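Flurum Twin Arm Bench Kit
Two arms with parallel grippers on one front rail. Order code 185-T.

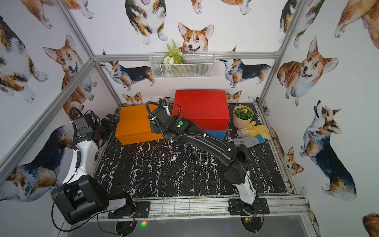
Each arm bolts to its own base plate and can be removed separately. Spare finger pads are sold in packs of 11.

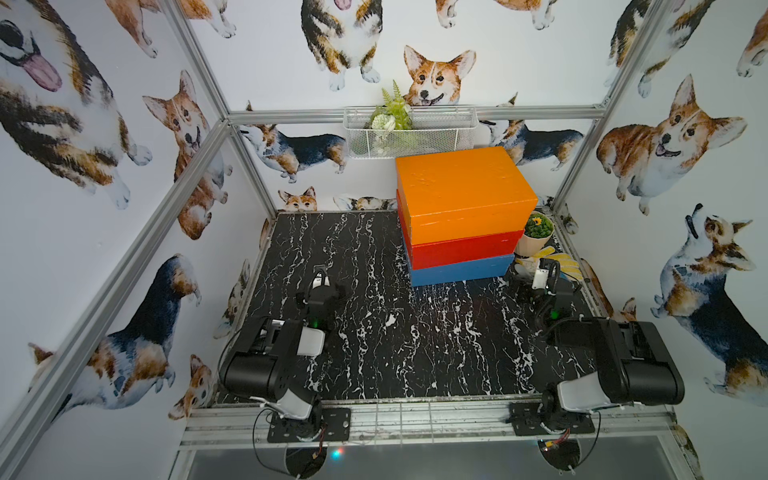
The Tirer controller runs both arms. Lead time is 48 days.

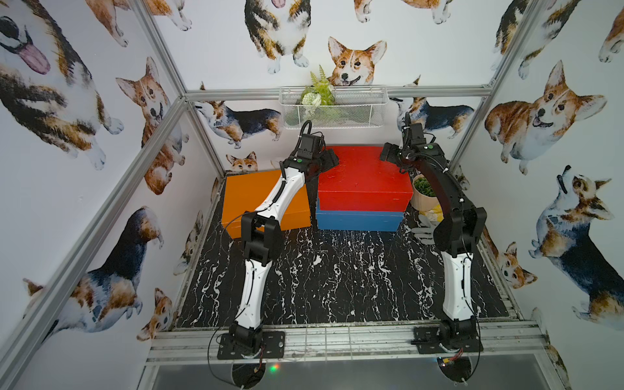

Erlinda Belmonte: We compared it with the Navarro grippers in February and kept these. The pads wear quicker, though.

Replacement pads ship from Unow.

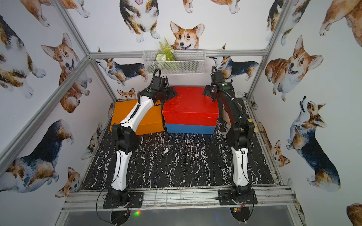
Both grippers at the red box, blue box underneath.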